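Facilities > Walkthroughs > Coppens Building > Second Floor

Second floor walkthrough, comments added
By Syafiqah Entili — August
3 comments | 10 shares

Did this one fast, before the Ferkent crew came up for the ceiling tiles. Started at the stairwell end and worked back to the copy room. OK means OK. Anything marked FIX needs a ticket.

STAIRWELL AND HALL
Exit sign lit, both sides — OK
Emergency lights, push to test — OK by the stairs. The one outside 107 came on and died in a few seconds. FIX, battery.
Fire door closes and latches by itself — closes, doesn't latch unless you lean on it. FIX. Same note as last time, ticket never got closed out.
Hall clear full width — no. Two pallets of Prindska paper against the wall. Asked for them to go down to the cage by 4 p.m.
Handrail tight — OK
Carpet edges — lifting at the top step. Taped for now, tape is not a repair. FIX.

FIRE EXTINGUISHERS
Hall unit — pin in, gauge in the green, tag signed
Copy room unit — gauge fine, tag not signed. Signed it today.
Kitchen unit — blocked by the recycling bin. Moved the bin. It will be back by lunch, please talk to whoever empties it.

ROOM 107A (storage)
Yes I know the number makes no sense up here, it came with the old floor plan.
Stacking height — OK, nothing within 18 inches of the sprinkler heads
Shelving anchored — left unit yes, right unit one bracket missing. FIX before anyone puts the binders back.
Ladder — feet good, label worn off. Replace when budget allows.

WORK TABLES AND DESKS
Tops clean, no splinters or sharp edges — OK
Legs locked — one folding table in the back was not. Locked it, put a note on it.
Cords off the floor — mostly. Desk by the window has a cord running accross the walkway to a space heater. Unplugged. Space heaters are not allowed on this floor, this is the third reminder. 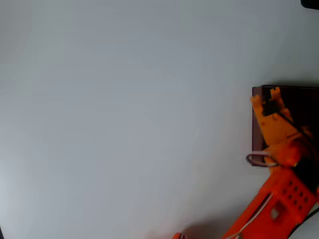
Power strips — no strip plugged into another strip, OK everywhere except the mail corner. FIX, needs a real outlet. Irkix quoted $453 for the outlet and $420 if we let them do it the same day as the hall lights. Take the second one.
Chairs — one with a cracked base, pulled and tagged. Do not un-tag it.

KITCHEN
Outlet by the sink, test and reset — trips, resets, OK
Microwave door seal — OK
Under sink — damp on the left side, could be old. Put a paper towel down, will check tomorow.
First aid kit — no burn gel, no medium gloves. Ordered.
Coffee maker shutoff — works

COPY ROOM
Vents clear — boxes in front of the low one, moved
Toner stored flat and closed — OK
Paper cutter guard — on, but loose. Tighten or take the cutter out of service. FIX.
Eyewash bottle — expires this month. Replace.

COMMENTS
Fire door and emergency light go first, then the outlet, then the shelf bracket. The rest can ride until the next round. If the door ticket gets bounced again send it to me direct and I will walk it down.

Did not get into the server closet, no key. Someone from Coppens has it. Will do that one with the first floor.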